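Gripper Corner: fingers, take five

The Findosska build has reached the stage where it works well enough to be annoying. Oliwia Cieślak printed a fifth set of fingers over the holidays-that-aren't-quite-here-yet, and these ones bend where the fourth set snapped. Total print time so far is 100 hours, which the shop printer has borne with more patience than the people waiting behind it for chess pieces.

Pylyp Savchuk rewrote the marker tracking and now claims the hand position is good to 5 millimeters. Yaroslav Yurchenko claims it's good to 13. They are using the same ruler. 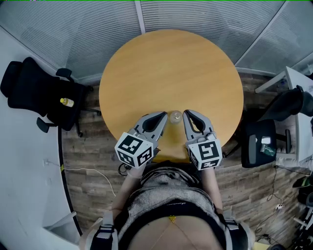 Can I build a pair at home without a 3D printer?
The fingers really do need printing, but members can send a file to the shop queue and do the rest at the kitchen table with a screwdriver and a free evening. Two free evenings if it's your first trigger spring.

Melaniia Kovalchuk has the parts list, now in its less hopeful edition, with the price of screws included. Ask her for it by July and you'll still be ahead of the wiring guide, which Yaroslav has been finishing since the last newsletter. Spare springs are in the drawer marked Cusow. Please put the lid back on the box.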